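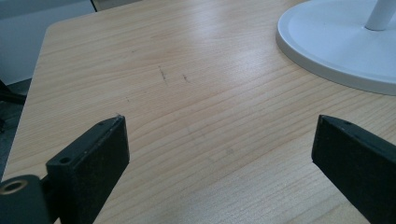

Þröstur Lund has been doing stand-up for 12 years, and until this spring the biggest room he had ever played held fewer people than a city bus. Then Flarno, the streaming service that seems to have a new comedy show every time I open it, gave him a weekly half hour. It's called "Tallano," after the made-up town where it takes place, and I've now watched every episode twice. I love it!

We talked by phone on a Saturday morning, which for Lund is the one morning of the week with nothing in it. The show tapes on Friday nights, and he was still hoarse.

"I sound like a dog that swallowed a harmonica," he said. "Go ahead, ask me things."

So I asked him about the format, which is the part everyone I know keeps arguing over. "Tallano" opens with a straight monologue, the kind you've seen a thousand times, only all the news in it comes from a town that doesn't exist. There's a mayor. There's a bridge that has been closed since the first episode. There's a long-running fight over who gets to park behind the bakery (I have strong feelings about this one, and I'm on the side of the dentist).

"I was tired of writing jokes that were dead by Tuesday," Lund said. "Real news moves so fast that you're always the fourth person to say the thing. In Tallano I'm first every time. I have the only reporter in town."

The idea came out of a bit he used to close with at Sala, the basement club where he got his start. He would read the minutes of a town meeting in a flat voice and let the crowd shout questions. Some nights it went for two minutes, and some nights it swallowed the whole set. A regular once asked what happened to the missing ducks, and Lund had no idea what she meant.

"She was sure I'd mentioned ducks the week before. I hadn't! But everybody around her was nodding, so from then on there were missing ducks." The ducks made it into the pilot. They're still missing.

He writes the show with a staff of eight, most of them people he knew from open mics. They work from a huge paper map of the town, and any writer can add a street, but taking one away needs a vote. He told me this with real pride, and then talked for a good long while about the one time they did it, over a street called Cernex Lane that had somehow ended up running through the lake.

"We lost a whole afternoon to that. Grown people, yelling about drainage. I went home so happy."

Flarno ordered 15 episodes, a big number for a first season from somebody most viewers had never heard of. I wondered if that scared him.

"Sure. I said yes on the phone and then sat in my car in the parking lot of a hardware store. But the long order is why it works, I think. If they'd given me six I would have made six pilots. You can let a thing be slow. The bridge is closed, it's still closed, it's closed again, and somewhere in there it starts getting a laugh just because I take a breath before I say it."

That breath is my favorite thing on television right now. In the fifth episode he stretches it so long that a man in the studio audience starts clapping out of nerves, and Lund turns and gives him the weather report.

He doesn't read reviews, though his mother does, and she passes along the parts she thinks he should work on. "She wants me to stand up straighter. One critic said it, and now it's policy."

I asked whether any celebrities would be stopping by. He has had offers, he said, and the rule is that they have to play somebody who lives in town and has a job there. One well-known actor (he wouldn't tell me who, and I tried hard) turned down a part as a crossing guard and then called back the next day to ask if it was still open. It was. That episode airs in June.

Before we hung up I had to bring up the parking dispute. I made my case for the dentist, at some length, and he heard me out very politely.

"The baker has paperwork," Lund said. "You haven't seen it yet. Watch the next one and call me back."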